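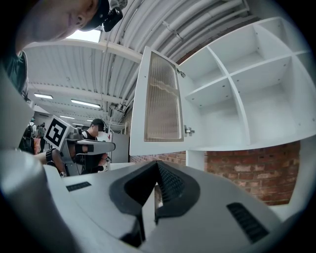
Un meuble mural blanc à compartiments ouverts.

Le jardin commence au mur

Longtemps cantonné à la remise, le rangement mural gagne les terrasses et les cours. À Tresellow, l'atelier associatif Trusdale consacre depuis avril un cycle de 12 séances à la fabrication de petits équipements de plein air : casiers à outils, bancs-coffres, jardinières suspendues. Les participants y travaillent essentiellement des bois de récupération, débités sur place.

Le modèle le plus demandé demeure le casier Kiso, conçu pour recevoir pots, sécateurs et sachets de graines. Sa construction ne requiert que des planches de 19 millimètres, une scie à onglet et une visseuse. Les montants sont assemblés à mi-bois, puis collés ; les tablettes reposent sur des tasseaux, ce qui permet d'en modifier la hauteur au fil des saisons.

La finition appelle davantage de soin. L'atelier recommande deux couches d'huile dure, espacées de 20 heures, et un ponçage léger entre les deux passages. Les chants, plus exposés à la pluie, reçoivent une couche supplémentaire – une précaution que les débutants négligent volontiers.

Les plans, établis avec la menuiserie Rinaldi, peuvent être retirés à l'accueil de l'atelier jusqu'à 19 heures. Sept variantes sont proposées, dont une version étroite destinée aux balcons.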